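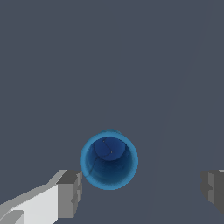
Blue cup, seen from overhead

Home Coffee > Beans and Brewing > Why is my pour-over always sour??

olga_valente wrote:
OK so I moved to Koltport in March and ever since then my coffee has been sour. Same beans (the Zakow medium roast), same Prustier hand grinder, same kettle. I used to get a really nice chocolatey cup out of these beans and now it's like somebody squeezed a lemon in it. I haven't changed a thing except my address! I'm pouring right after the boil and the whole thing is done in 2 minutes. Any ideas? I just bought another big bag and I'd love to not hate it.

tahira_t wrote:
Two minutes is way fast. Go finer on the grind, a couple of clicks at a time, and see if it slows down. Sour almost always means you didn't pull enough out of the coffee.

olga_valente wrote:
But it was two minutes in my old place too and it was fine! Same click setting and everything. 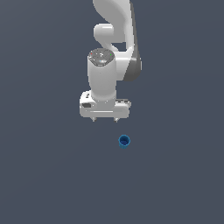

Posted by Nour Matar
Senior Member | Posts: 773 | 5/11/20

It's your water. I'd bet my kettle on it. I went through the same thing when I moved in with my sister, she's on well water and I'm on town water, and the same bag of beans tasted like two different drinks. I drove myself nuts with the grinder for weeks before I tried a jug of plain bottled spring water from the grocery store, and bam, there was my coffee again.

So before you touch a single click, buy one jug and brew with it exactly the way you do now. If it tastes good, you've got your answer and you're out a dollar or so.

laiba_h wrote:
Gonna disagree with Nour a little. Water matters, sure, but people on here blame the water for EVERYTHING. Grinders get knocked around in a move. Olga, did you take the Prustier apart to pack it? If you did, your click 14 is probably not your old click 14 anymore.

olga_valente wrote:
Uhh. Yes. I took it apart and cleaned it and put it back together on the floor of an empty kitchen at midnight. I did have a little washer left over, now that I think about it, and I stuck it in the drawer with the batteries. 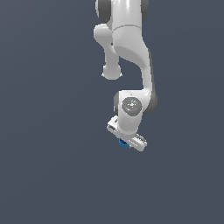 I figured it was a spare?? The handle still turns fine and it grinds fine, so I never gave it another thought. I'm going to go dig it out tonight. Still getting the jug of water too, Nour, don't worry.

nour_matar wrote:
A leftover washer, lol. OK, I'm less sure about my kettle now. But please do the water first, with nothing else changed, or you won't know which one fixed it.

laiba_h wrote:
Or fix the thing that is literally missing a part first? Come on.

matilde_c wrote:
You two. She can do both in one morning, it's two cups of coffee.

Olga, I have the older Prustier and the washer goes under the adjusting nut, flat side down. Tighten until the handle won't swing by itself, call that zero, and count up from there. I've ground well over 1,000 cups on mine and I re-zero it every time I clean it. Also, are you weighing your beans? I noticed I was going light for ages because I was using a scoop.

tahira_t wrote:
Matilde is right about the zero. I still say finer, whatever number that ends up being.
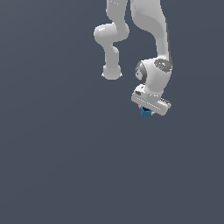
Two arms overhead, small blue object at the gripper

olga_valente wrote:
Update! Did the spring water first with everything else the same (happy, Nour?) and it was a little softer but still sour. Then I put the washer in, found zero the way Matilde said, and went back to my old setting. It took over three minutes to drain and it tastes like my coffee again!! Using tap water, too. I do think the jug water made it a bit sweeter, though, so maybe I'll try the Nadar filter pitcher my landlord left under the sink.

nour_matar wrote:
I'll take "a bit sweeter." Change the cartridge before you use it, those things get gross sitting around.

laiba_h wrote:
Washer gang. Glad you got it sorted, Olga. What's the Zakow like as cold brew, have you tried it?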